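In Praise of the Slow Setup

A robot cell is at its most interesting before it does any work. I know that is a hard thing to tell a visitor who has come to see an arm whizzing about, but I have spent a good part of this winter setting one up at Valcombe, and I have enjoyed the setting up more than any of the running.

Our cell is a small one. It has one arm, one two-fingered gripper, a bench and a simulated copy of the lot, which we call Teshome after the project that paid for it. The job is sorting and lifting mixed objects, the sort with no two shapes alike. When I took it over in January the real gripper had done 2560 cycles since its last proper check, and the simulated one had never been checked against it by anyone with a ruler in their hand. It was dropping things. Not often, but often enough to make you stand and watch it, and a cell you have to stand and watch is a very expensive hobby.

The popular cure for this, at least among the people I talk to, is more data and a cleverer controller. Run it again, run it longer, let it learn round the problem! I like clever controllers as much as the next person. But my view, and I hold it more firmly every month, is that most small cells would be better served by an afternoon with a hex key and another afternoon with the model file. You can teach a machine to cope with a loose finger. Why would you want to?

So we stopped the arm, took the gripper off and went through it joint by joint. One link had play in it that you could feel with your thumb. Two of the screws holding the finger plates had crept. The pads were worn on one side only, and that told us the gripper had been closing slightly off centre for a long while and the controller had been quietly making up for it. Lovely, in a way, that it could. It also meant that everything it had learned was learned on a crooked hand.

Then came the part I would happily do for a living, which is the simulated side. People treat the model of a gripper as a drawing, something you load once and forget. I think it deserves a maintenance log exactly as the metal one does. Ours had finger links that were a touch too short and a pad friction that somebody had typed in years ago and never gone back to. We measured, typed in the new numbers, and ran the fingers through their travel with the wrist view up on the big monitor.

I am a great believer in the close view. The wide one makes every cell look fine. Go right in, until the fingers fill the bottom of the screen and you can see the holes along the beams, and you start to notice what matters: where the two prongs sit against each other, and how much of the target they hide. Put awkward things in front of them as well. A set of plain cubes will flatter any gripper, so we like a curved shell, a disc, something with spokes and studs, and we like them crowded together.
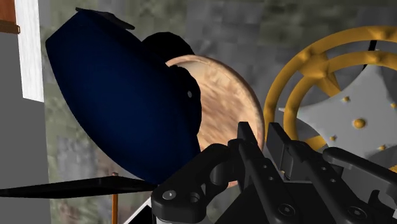
What the close view taught us

The first lesson was about hiding. With the fingers up, they cover part of whatever lies beyond them, and a round disc with its lower portion gone is a much harder thing to judge than a whole one. We had been blaming the object detector for poor guesses. After looking at the wrist view for an hour I wanted to apologise to it. We changed the approach height, left the detector alone, and the guesses improved the same day.

The second was about glossy curves. A smooth, tilted surface gives a pair of narrow fingers very little to hold, and our old friction number let the simulated gripper pick up things that the real one would have shot across the bench. With the measured figure in place the simulated success rate went down. I was delighted! A simulator that fails where the real thing fails is worth having.

We then ran 800 lifts in Teshome and a shorter batch on the bench. The bench result was 89 per cent. That won't win any prizes, and Skodora, who run a far larger line than ours, would think it modest. But it matched the simulated figure closely enough that I trust both of them, and it has stayed put since.

There is a fair argument against all this. Time is money, a stopped cell earns nothing, and a controller that adapts is cheaper than a person with a torque driver. For a big line with spare arms on the shelf I can see it. For a place with one arm I can't. Our whole check took 4 days, two of which went on finding the right screws, and I would spend them again tomorrow.

We now keep two logs side by side, one for the gripper and one for its model, and neither gets changed without an entry in the other. Vistton have asked for a copy of the layout and are welcome to it. The next job is the left pad, which is wearing faster than the right again, and I am looking forward to finding out why.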